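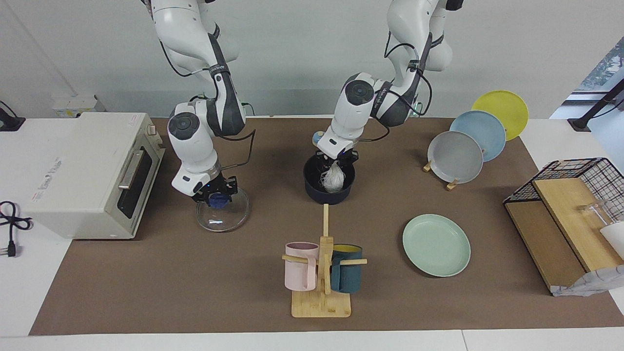 Let the kids do the dishes

I have been helping out with the robotics club at Jardine for four years now, and every November somebody on the parent side asks me when the students are going to build something exciting. They mean a soccer bot, or one of those little tanks that shoves another little tank off a table. I like those too! But I've become a true believer in the kitchen, and I'd like to make the case for it.

Our senior group spends the whole term on household jobs. Mugs, plates, bowls, bags, all the stuff that lives on a bench at home. They work with two arms side by side, and they have to get both of them doing something sensible at once, which is so much harder than it sounds. Ask a 15-year-old to explain how you pick up a plastic bag. They'll laugh, and then they'll go quiet, and then they'll spend 20 minutes at the whiteboard arguing about it (I have seen this happen more than once and it is the best part of my week).

A bag has no proper shape. It sags and crumples, and wherever you grabbed it last time isn't there any more. A mug on a peg is a different headache: you've got to lift the handle clear of the peg before you pull. Glass is its own special misery. The students learn all of this with their hands first, slowly, and then have to turn it into something an arm can follow.

The Baretti Cup is a great day out and I'd never tell a school to skip it. We took 9 students last year and they came home buzzing. My trouble with it is that everything on the field is known in advance. Same blocks, same colours, same spots on the floor. You can tune a routine 200 times until it's perfect and learn very little after the first 30 or so. Move a plate a thumb's width to the left and you find out what the program really understands.

The other thing I love is who turns up. When we switched from the Grorell kits to tabletop work, we started getting kids from the food tech class and the drama crew, kids who'd walked past our door for years. Everybody has an opinion on how to put away a bowl. You don't need to know a single thing about gear ratios to join that argument, and by the end of term they know plenty anyway.

It is slow, I'll give the critics that. A visitor could stand there for a whole lunch hour and see one plate moved, badly. Bring a chair and stay for the next go.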